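Reseña: "La casa de Hadcombe", de Gunvor Wikström

Leída en dos tardes, en el suelo del salón.
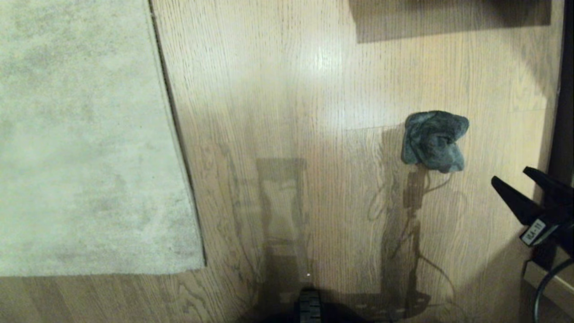 De qué va

Novela gótica con romance lento, primera de una trilogía. Espinoza, restaurador de mapas, acepta un encargo en una finca de la costa y se topa con el heredero, Clevano, que no quiere a nadie en la biblioteca. Se odian. Se escriben notas. Se odian menos. 639 páginas, y las primeras 120 van lentas, aviso.

Lo que me gustó

Los diálogos. Secos, con mala leche, muy bien traducidos casi siempre. La escena del embarcadero – quien la haya leído ya sabe – la releí tres veces. Y la hermana de Clevano, que sale poco y se come cada capítulo. Quiero un libro entero de ella, porfavor.

Lo que no

El subplot de la herencia. Cartas, abogados, más cartas. Le sobran más de 50 páginas ahí. Tambien hay un salto de tiempo hacia el final que me dejó perdida, tuve que volver atrás a mirar quién seguía en la casa y quién no.

La edición

La de Womside, tapa blanda. Letra pequeña, margen justito. El mapa del principio casi no se lee. El lomo aguanta, eso sí.

Nota

Cuatro de cinco. El segundo sale en octubre y ya lo tengo reservado.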